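Search this forum
Home Forums Kids & Play New posts

Play food fruit — what do you keep it in??

mapleknees
Need ideas. We've got the Promier fruit set, strawberries, cherries, the tiny berries, and it ends up all over the table every single time. Trying a shallow teal tray for it at the moment.

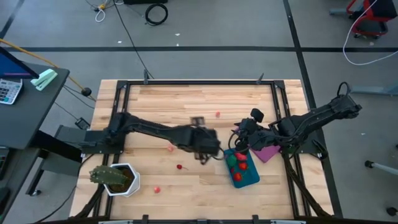 Cherries are the worst, the stems catch on everything. Do I get a second tray or just go to a bin with high sides? Colour doesnt matter. Budget is small.

dot_in_plolham
Bin. Trays are for serving, not storing. Ours is a big teal-blue one that lives on the table, everything gets swept in at the end — takes a minute.

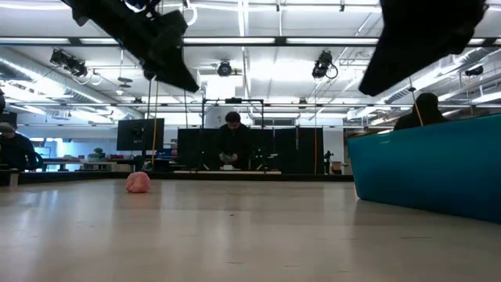 Jasmina Trajkovski
Disagree, sorry. In a deep bin the berries go to the bottom and the kids tip the lot out to find one. Tray every time. Saw a Prilo bin with a lift-out tray in May but it was dear.

mapleknees
Hmm ok. Tipping out is exactly what I'm trying to avoid. Sticking with the tray for now, small stuff in first and the strawberries last.

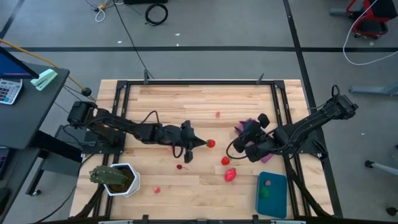 Might try a drawstring bag for the cherries too. Will report back tmrw if I rememeber.

dot_in_plolham
Still say bin lol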